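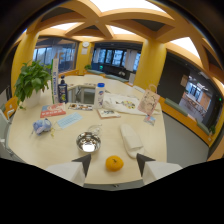 Photo: Jaqueline Montes / Riditura

Table clearers wanted, 14 places

Riditura is looking for people who don't believe in tidying systems. We have read the books as well. Most of them assume that everything in a home already belongs to a group, and that you only have to find the right box. We doubt it, and we would like to watch people try.

You will be given a table of small things: a slipper, a steel bowl, a bottle of body wash, a soft toy, a face mask, a gift bag, a few cards, a piece of fruit, a plant. You clear it in whatever way seems sensible to you. Then you do it again with a stranger who has other ideas. Shelves and bags are provided. Labels are not, as we suspect people file things to please the label.

Each visit lasts 2 hours and takes place at our rooms in Gallegos. We ask for two visits, both in September. You get 224 for the pair, paid after the second, and travel only if you keep the ticket.
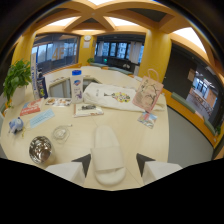 Where does the slipper go if there's only one of it, asked Jaqueline Montes when she read the draft of this notice, and who decides that a leaflet is rubbish? Both fair points. We have no answer to either and would be wary of an applicant who had one ready.

You should be over 18, able to stand for a while, and willing to say out loud why you put a thing where you put it. "It just felt right" is allowed once.

Please don't apply if you tidy for a living, sell storage, or have a method with a name. People who took part in the Edora drawer trial can't be taken either. It drew 4000 replies and told us mainly that people own a lot of string.

We make no promise that your own kitchen will look any better afterwards. Ours doesn't.

To apply, write half a page on the last thing you put away and couldn't find again. No CV, no photographs of your cupboards. Send it to the Riditura desk at Tronesano, ground floor, marked "Tables". Late replies go on the waiting list.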